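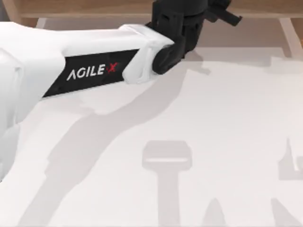

Arm over the white tabletop (render).

Workshop notebook, 7/12/25

Back on the Vakedholm glaze after leaving it alone since August, and I'm glad I did because I'd stopped being able to see it properly. Mixed a fresh batch from the old recipe card (the one with the coffee ring, still legible, just) and sieved it twice. Came out a bit thick so I let it down with water until it ran off the stick the way I like, like single cream.

Glazed 10 test tiles, all the Baslow clay. Half got two dips and half got one dip and a brushed coat on top. I scratched the numbers on the backs this time!! Last time I used pencil and it burnt off, and I had a whole shelf of lovely mystery tiles.

The Evix kiln is still slow on the last stretch. It sat 82 degrees under target for ages this morning and I nearly gave up and went for lunch, then it crept up by itself. I think it's the bottom element, which looks saggy on the left side. There's a spare in the drawer under the scales but I don't want to fit it with a full load due, so that's a job for when the kiln's empty.

Out of the earlier firing: 4 bowls, 2 of them keepers. The other pair have pinholes all round the rim, same as before, and I'm fairly sure it's me rushing the bisque. The blue has broken beautifully over the throwing lines though, much more green in it than I expected, and I keep picking them up to look.

Quezada want a price for small dishes. Haven't replied yet. I'd like to see the tiles first, and I need to work out what a bag of clay costs me now (the last invoice was a shock).

To do: wash the sieve, it's clogging again. Order more wax. Whoever uses the banding wheel next, it needs a drop of oil, I can hear it from the yard. Tiles go on the middle shelf, please don't move them.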